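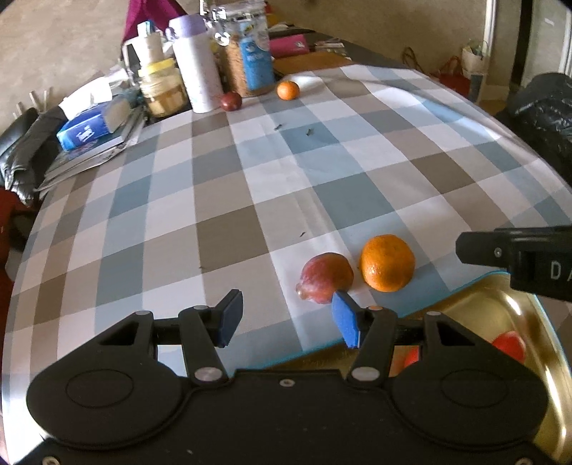
Última atualização: quarta-feira, 17 de julho
Categoria: Projetos apoiados > Relatórios de andamento

Olá, Carol, tudo bem? Vai o segundo relatório da Sala Hindlow, com um pouco mais de conversa do que o primeiro (a Hjørdis reclamou que aquele parecia extrato de banco!).

Começo pela parte boa: a mesa grande está montada e em uso. Cobrimos com a toalha xadrez, aquela em branco, cinza, azul e marrom, e eu, que tinha votado numa lisa, já mudei de ideia, porque a sala ficou com cara de casa de gente. As frutas vão direto em cima do pano. A laranja é a minha preferida para as atividades de mesa, redonda, de cor viva, com aquela casca cheia de furinhos que todo mundo reconhece com os dedos. Temos também a bandeja dourada de borda alta, que deixa tudo com um ar de domingo.

Do dinheiro: dos 4.000 euros da primeira parcela gastamos 2.561, entre a mesa, o tecido, a louça e a pintura da parede do fundo. O Stellan está fechando a planilha com as notas e manda por e-mail separado. Falta só a nota da Björklund, que veio com o endereço antigo e voltou para correção. 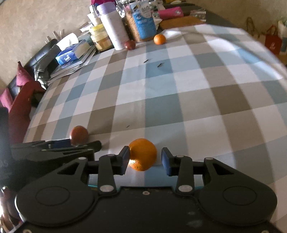 Quanto às atividades, fizemos 4 encontros até agora, todos com o tema "pôr e tirar a mesa". Escolher uma fruta, levar para a bandeja, devolver, arrumar de outro jeito. Parece pouco, mas rende uma tarde inteira, e o pessoal de Flalotside já perguntou se pode vir de novo! Prefiro manter poucas coisas na mesa de cada vez. No primeiro encontro pusemos fruta demais e virou feira.

O que atrasou: as prateleiras. O Gøran mediu, encomendou, e chegaram 2 mais curtas que o vão. A troca ficou para agosto, e até lá a louça mora em caixas no corredor, o que me irrita um bocado toda manhã.

Para o próximo período queria uma segunda toalha igual (lavar e secar entre um encontro e outro é uma correria) e mais variedade de fruta. O Vilgot está vendo preços e eu passo o valor antes de comprar qualquer coisa. Se a Imunier precisar do relatório no formulário novo, me avise que eu copio tudo para lá.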